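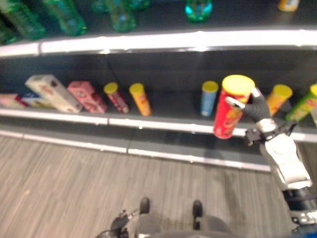 Kivness shops to take back empty bottles at the till from this month

Wednesday, January 5, 2022

Kivness, the convenience store group, will start taking back empty drinks bottles at all 24 of its shops this month. Customers will be able to hand in clean plastic bottles at the till and have the value taken off their shopping or paid in cash. The scheme is run with Balomel, which collects and sorts packaging for small retailers, and follows a trial at the Maditz shop last year.

Each bottle handed in is worth 10p. There is no need to buy anything and no need to have bought the bottle at Kivness. Bottles should be empty, with the lid on and the label still attached. Crushed bottles will be accepted as long as the label can be read. Glass, cans and cartons are not part of the scheme for now, and neither are milk bottles or bottles that have held oil or cleaning products.

Customers may return up to 40 bottles a day. Schools, sports clubs and other groups that want to bring in more can arrange a time with their local shop, and the limit will not apply to them.

How the trial went

The Maditz shop was chosen because it has a large back room and a delivery bay that a collection van can reach without blocking the road. Staff there kept the returns desk open during all trading hours. The trial was first planned for the summer only and was then extended to the end of the year at the request of the shop team.

Iman Kamel, operations manager at Kivness, said: "We had two worries before we began. One was queues and the other was smell. The queues were a problem on Saturday mornings, so we moved returns to the end till and that sorted most of it. The smell was down to bottles coming in half full. Once we put up a notice asking people to rinse them, it got a lot better. Some still come in with a bit left in the bottom and we tip it away."

A survey of customers at Maditz found that 70 per cent of those who had used the scheme planned to go on using it. The most common complaint was that the shop did not take cans. Kivness and Balomel are looking at whether cans could be added, but this would mean a second set of sacks in the stock rooms, and several of the smaller shops do not have the space.

What happens to the bottles

Bottles are bagged at the shop and picked up by Balomel twice a week, or three times a week at the busier sites. They are sorted by colour at the company's depot, as clear plastic and coloured plastic are sold on separately. They are then baled and sent for reprocessing.

Vasiliki Tsolakis, who founded Balomel out of the family haulage firm Tsolakis, said: "Small shops often get left out of this sort of thing. The machines are expensive and they take up the room of a freezer. Doing it by hand at the till is slower, but it costs very little to set up and the bottles reach us in good condition. Our drivers were going past most of these shops already."

Tsolakis will supply the vans and drivers for the collections. Two extra vehicles have been added to cover the rural shops.

Changes in the shops

Drinks aisles will stay where they are. A small sign at the shelf will remind customers which bottles can be returned, and a leaflet will be available at the till. Staff at every shop will be given a short training session before their start date. Kivness will also pay for an additional 100 hours of staff time a week across the group to cover the work.

The Maditz shop will carry on without a break. The remaining shops will join in stages through January, with town shops first. Start dates will be shown on the door of each shop.

Shops will continue to sell the same range of drinks at the same shelf prices. The 10p is paid by the scheme and is not added to the cost of the bottle.

Notes to editors

Kivness runs convenience stores in towns and villages. Balomel collects plastic and card from independent and small-group retailers.

Interviews with Iman Kamel and Vasiliki Tsolakis can be arranged through the Kivness press office.

We use cookies to improve your visit to this site. By continuing to browse you agree to our use of cookies. Accept | Manage settings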